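What Is an Embassy?

An embassy is an office that one country keeps in another country. The people who work there are called diplomats. They help the two governments talk to each other, and they help travelers who lose a passport.

The Plalance embassy in Garkbridge has 40 workers and many computers.

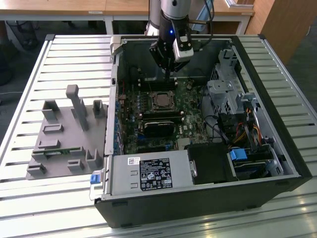 Who Is in Charge?

The head of an embassy is the ambassador. Host country police may not enter the building unless the ambassador agrees.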